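21 January 2024
Gisthorpe cell, tower rig. CPU insertion, corrections vs no corrections

Picking up from where Nurhan left the run sheet. Policy checkpoint is the 3000 episode one, not the newer one, because the newer one still drops the tray approach and I don't have the patience for that today. Everything else same as before the break: same tower, same tray, same lid-off pose on the slats, two arms, wrist cam on the second one.

Question for this block. Does feeding the wrist cam view to the insertion stage only, and masking it everywhere else, do as well as feeding it all the time? Czesław says yes. I said no in the last meeting so I have something to lose here.

Setup notes before I forget:
- Tower shoved back against the stops. Checked the corners with the gauge, left corner needed a nudge.
- Re-taught the home pose on arm A. Old one had the cable loop hanging too low over the case and I don't want it in the top view.
- Force limit on the press-down step lowered one notch from the Wickramasinghe settings. Theirs are for a diffrent socket and a stiffer gripper.
- Tray pegs ok. Reprinted the one Nurhan flagged.
- Fixed camera exposure locked. Do NOT let it go auto again, see the mess in the March notes.
- Bulitz controller firmware unchanged. Leave it.

First set, masked condition. Start state is socket frame up, no CPU, no cooler. Gripper parked over the right side of the case before each go so the policy has to find its own way back to the socket.
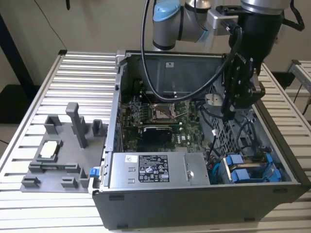
Parking pose matters more than I thought. When it starts over the cables the first move is a hesitate-and-wiggle, then it commits. Starting over the memory slots it goes straight in. Suspect the training demos nearly all began from the left and the right side is thin. Should pull the start-pose histogram and look before arguing about it with anyone.

Ran the masked set first, full-view set second, then swapped the order for the last part so warm motors don't get the credit. Logged under Multix as one session with two tags. Tag names are bad, sorry, "wm" is wrist masked and "wf" is wrist full.

148 trials kept in total. Threw out the ones where I bumped the table or the tray part wasn't seated before start, both listed at the bottom of the sheet with the reason. Thrown out before looking at the outcome, for the record.

What I think I'm seeing, no stats yet:

Transport — no difference. Pick from the tray, lift, cross over the power supply, fine either way.

Alignment — masked is a bit calmer. Full view does a thing where it starts correcting early, way above the board, chasing whatever the wrist cam sees of the heatsinks. By the time it's over the socket it has rotated and has to rotate back. Masked just comes over flat and then starts looking.

Final drop — same for both, and same failure for both. One corner touches early, part tips, policy reads the force as contact and lets go. Part ends up sitting proud in the socket. Looks fine from the top camera! Success classifier calls it a success about half the time I'd call it a fail. So any number out of the auto labels is junk until that gets fixed.

Because of that I hand-checked the end states. Slow. Procedure, so whoever does the next batch does the same thing:
1. Arm A back to behind the case. Don't cut power, just hold.
2. Arm B brings the camera in from the right, low angle, over the drive cage side.
3. Look at the edge line of the chip against the socket rim. Parallel = seated. Any wedge of shadow = not seated.
4. Write it down before looking at what the classifier said. I mean it.
5. Frame stays up the whole time. Don't close it to "test", it will push a bad one flat and then you've lost the label (and maybe the pins).
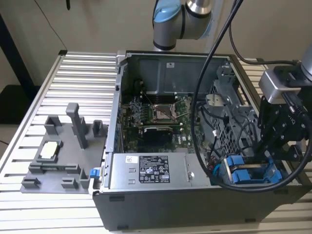 Low angle beats the top view for this by a mile. Tried the middle angle as well, got glare off the top of the chip, useless. Could get the classifier to use this same view as its input, costs one extra move per trial. Worth it I think. Czesław wants to use the force trace instead and skip the move. Could do both and see which one agrees with the hand labels, we have the traces anyway.

Log frame 1251 in the second file is the cleanest tipped one, if you need something to show people. Also 3437 in the same file, where it tips and then recovers by itself with a little sideways shuffle. I've watched that clip too many times. No idea where it got that from, don't remember anyone doing it in teleop. Nurhan, was that you?

Problems along the way:
- Gripper fingers picking up dust or something, slip on pick went up through the session until I wiped them. Wipe between blocks from now on, and write down that you did.
- Clock drift between wrist and fixed streams again. Small but it's there. Resynced halfway, so the first half needs the offset applied before anyone trains on it.
- Case creeps on the slats under repeated pressing. Very slight. Toward the wall. Would show up as a slow bias in the place error over trials, which could look like one condition being worse if I hadn't swapped the order. Need a front stop as well as the back one. Asked for one, meanwhile a clamp.
- Lost some time because the e-stop tripped and I didn't see the light.

So on the actual question. Leaning toward Czesław being right, or at least masked isn't worse, and the early chasing is real, it's in the joint plots, you don't need to squint. But I'm not writing that anywhere except here until hand labels are done for both tags. Only got through the wm ones today. If I stop now the wf ones get labeled by a fresher me, which is its own kind of bias, so maybe Nurhan does a chunk of each blind. Strip the tags first.

To do:
- hand labels for wf
- start-pose histogram, left vs right
- force trace vs low-angle view, agreement with hand labels
- apply the clock offset, first half only!!
- front stop
- rerun a small set parked on the left, both conditions, see if the wiggle goes away
- tell Czesław, eventually

Left arm A powered and holding, arm B homed. Part tray is as it was.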